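Call for Participants: Wear Study of a Compression Calf Sleeve
Hovham Textile Physiology Unit, Plallamness
Posted February 15, 2024

Hovham is recruiting healthy adults for a study of a knitted calf sleeve made by Heitmann. The study measures skin temperature and blood flow at the calf during rest and after light exercise. The sleeve is a general wellness product. It is not being tested as a treatment for any illness, and participants should not expect a health benefit from taking part.

Study design

Each participant attends two visits, at least one week apart. The Heitmann sleeve is worn at one visit and a plain knitted sleeve of the same size and color at the other. The order is assigned at random. Neither the participant nor the staff member taking the readings is told which sleeve is in use.

A visit lasts 149 minutes, including rest periods. Blood flow is read with a laser probe taped to the skin. The probe does not break the skin. No blood is drawn and no medication is given.

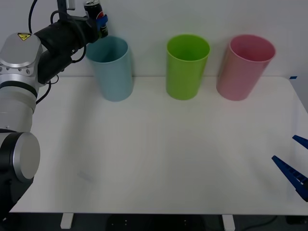 A participant in the earlier ankle study wrote that the resting period felt longer than the exercise and that the room was cool enough to want a sweater. Another asked whether reading is allowed while the probe is on. Reading is allowed if the leg stays still. Phones must be switched off because calls cause people to shift position. The room is held at a fixed temperature for both visits, and a blanket for the upper body can be requested.

Who can take part

Applicants must be between 18 and 60 years old, able to walk on a treadmill at an easy pace, and able to lie on their back for the resting period. Calf size is measured at check-in. Applicants whose calf falls outside the sleeve size range will be paid for travel but will not continue.

The following are grounds for exclusion:
Diabetes or any known circulation disorder
A blood clot at any time in the past
Pregnancy
Open wounds, rash or recent surgery on either leg
Use of blood thinners or blood pressure medication
Known allergy to nylon, elastane or medical tape

Preparing for a visit

1. No caffeine or nicotine for four hours before arrival.
2. No hard exercise on the day of the visit or the day before.
3. No lotion or oil on the lower legs. Shaving is not required.
4. Bring shorts that end above the knee and the shoes you normally walk in. 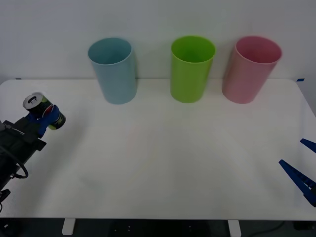
Payment

Participants receive $258 after the second visit. Those who withdraw after the first visit receive half. Travel by bus or train within the county is repaid on receipt. Parking at the Clollimthorpe entrance is free with a permit, which is sent with the appointment letter.

Data and withdrawal

Readings are stored under a study number. Names and contact details are kept in a separate file and deleted when the study closes in November. Participants may withdraw at any time without giving a reason. Heitmann supplies the sleeves and receives group results only.

How to apply

Request the screening form from the Hovham front desk, Clollimthorpe entrance, or by phone at extension 255. Completed forms are reviewed in the order received. Applicants who pass screening will be offered a choice of morning or afternoon visits, and both visits must be at the same time of day.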